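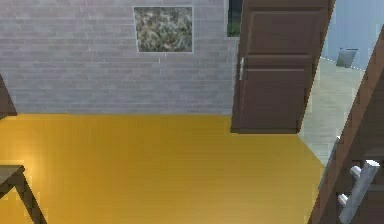 Ticket 2066: Upper thread shredding and skipped stitches on machine embroidery

Status: Closed
Product: Woria embroidery machine, single needle
Department: Proltitz Sewing and Embroidery Support
Submitted through: Web form

Problem reported

The customer makes crazy quilt blocks and uses the machine for seam treatments over pieced velvet, satin and cotton. The upper thread frays and breaks after a short run of stitches, most often where a decorative seam crosses from cotton onto velvet. Skipped stitches occur in the same places. The fault began in October, after the customer changed from cotton thread to Zarei rayon thread. The customer states that the machine was serviced in the spring and has been used for light work only.

Information requested from the customer

Needle type and size
Stitch speed setting
Type of stabilizer, if any
Upper tension setting
Whether the fault occurs on plain cotton with the same thread

Customer reply

Needle is a universal, size 80, in use since the start of the current quilt. Speed is set to the maximum. No stabilizer; the blocks are pieced on a muslin foundation and the customer considered this sufficient. Tension has been left at the factory setting. On plain cotton the thread breaks less often, but it does break.

Log

Entry 1, 9:20 a.m.
Customer advised to remove the needle and fit a new embroidery needle, size 90, with the flat side of the shank to the back. The larger eye is suited to rayon. Customer also asked to rethread the machine completely with the presser foot raised. Threading with the foot down leaves the tension discs closed, and the thread then rides outside them.

Entry 2, 11:45 a.m.
Customer reports improvement on plain cotton: one full row of feather stitch completed without a break. On velvet the thread still shreds. Skipped stitches continue.

Entry 3, 1:10 p.m.
Customer advised to reduce speed from the maximum to 50 percent and to lower upper tension by one full step. A test piece was requested, made from the same velvet and muslin as the quilt block, with one layer of tear-away stabilizer beneath it. Customer had Fokura tear-away on hand in the medium weight.

Entry 4, 2:35 p.m.
Test piece completed. No skipped stitches. Thread broke once, near the end of the second row. Customer described the broken end as fuzzy and flattened — this usually indicates abrasion along the thread path and seldom a tension fault.

Entry 5, 3:00 p.m.
Customer asked to inspect the following parts with the machine switched off and unplugged: the needle plate hole, the underside of the presser foot, the last thread guide above the needle, and the spool cap. Customer found a small burr on the edge of the needle plate hole, which could be felt by drawing a piece of nylon stocking across it. The spool cap was also larger than the spool, and the thread was catching on its rim.

Entry 6, 3:25 p.m.
Replacement needle plate ordered for the customer under part number 1571. Customer advised to change to the small spool cap supplied in the accessory tray and not to file or sand the existing plate. Decorative seams on velvet to be postponed until the new plate is fitted. Hand stitching and beading of the finished blocks may of course continue.

Entry 7, 10:05 a.m.
Replacement plate received and fitted by the customer. Two test rows completed on velvet and one on satin, all with stabilizer and at the reduced speed. No breaks and no skipped stitches.

Cause

Burr on the needle plate, made worse by a worn needle, high speed and an oversized spool cap. The rayon thread was not found to be defective. Its softer finish made an existing fault more noticeable.

Further guidance given

Change the needle at the start of each new project, and sooner when working through metallic trims or several layers of ribbon. Remove lint from the bobbin area after every session with velvet. Sew around buttons, charms and old lace by hand. A needle strike on a button is a frequent cause of burrs of this kind.

The customer asked whether the stitch counter reading of 3000 on the display indicated that service was due. It does not. The counter shows the total for the current design and returns to zero when a new design is selected.

Ticket closed with the customer's agreement. It may be reopened by replying to the closing notice and quoting the ticket number.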